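Unit 6: Fault Analysis in Tabletop Pick-and-Place
Lecture notes, L. Nechyporuk

6.1 The fault

The Irklow cell picks colored cubes from a white table and places them in a black-bordered square. Run 1135 ended in a protective stop during descent. The log shows a contact force on the left finger 17 mm above the programmed grasp height — too high for the table, too low for a cube that had been located correctly.

The operator cleared the stop and restarted without saving the joint positions. Didenko's report treats this as a second fault, and so should you. A protective stop is evidence. Record the pose before any reset.

6.2 Geometry at the square

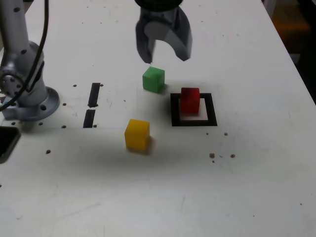
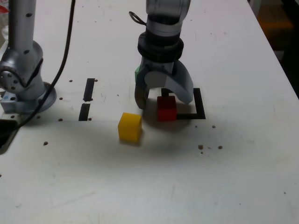

Figure 6.3. Gripper open over the table with the red cube at the square. The yellow cube stands apart, to the left of the square.

6.3 Candidate causes

(a) Stale target. The vision node publishes a cube position once, before approach. If a neighboring cube is nudged, the planner still uses the old value.

(b) Finger clearance. The planner models the fingers as closed. Open fingers sweep a wider path and can strike a cube next to the target.

(c) Calibration drift at the base. Brzozowska checked the flange and found no movement. Set this one aside for now.

Causes (a) and (b) produce the same force trace. They can be told apart only by the saved pose, and run 1135 has none.

6.4 Before the lab

Read the stop-recovery procedure in full. Hands stay off the table until the arm is disabled at the pendant — a paused program does not count. Bring a written argument for (a) or (b), one page, with a test that would separate them.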